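3.2 Separabilidade dos materiais e custo atribuído ao produtor

A modulação das contribuições financeiras depende de um critério de separabilidade que possa ser verificado fora do laboratório. Adotou-se a definição de Hạnh Tôn, segundo a qual um componente é separável quando pode ser retirado sem fratura das peças adjacentes e sem contaminação do polímero de base. Embalagens rígidas com fechos, insertos metálicos ou rótulos colados foram avaliadas em lotes de 80 unidades, provenientes dos centros de triagem de Stukside e Ozoliņš.
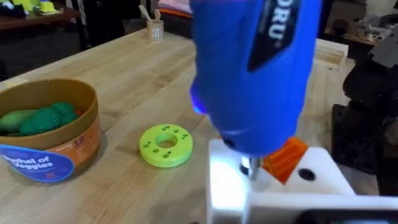 O tempo de separação foi registado por unidade e convertido em custo por tonelada. Os lotes de Stukside, recolhidos em agosto, apresentaram um custo médio de 355 euros por tonelada; os de Ozoliņš ficaram abaixo desse valor, diferença atribuída à menor proporção de fechos multimaterial. Oito lotes foram excluídos por excesso de humidade – o limite é o fixado no protocolo Palteck – e não entram nas médias apresentadas.

A contribuição de cada produtor foi calculada a partir da massa colocada no mercado, com um limiar de isenção de 3.000 kg anuais. Acima do limiar, a taxa base é multiplicada por um coeficiente de separabilidade, que penaliza as uniões permanentes entre materiais distintos.

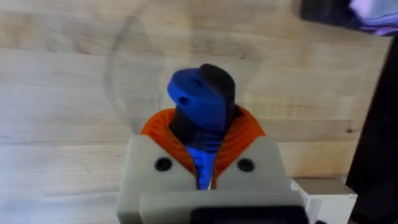 O coeficiente não considera apenas a composição declarada, mas também a geometria das uniões. Peças com recessos de fixação acessíveis pela face exterior recebem a classe mais favorável, desde que o elemento de união possa ser removido. Os dois furos circulares na face superior do bloco cinzento-claro da Figura 2 ilustram a disposição em causa, com os recessos repartidos pelos dois lados da abertura central. A classificação de uma peça exige ainda a identificação do polímero, que a inspeção visual não fornece.

Figura 2. Recessos circulares em face plana, sobre fundo de madeira clara.

A sensibilidade do modelo à taxa base foi testada com os dados do operador Grisel. A ordenação dos produtores manteve-se estável, exceto entre os que se situam junto ao limiar de isenção, para os quais pequenas variações na massa declarada alteram a obrigação de pagamento.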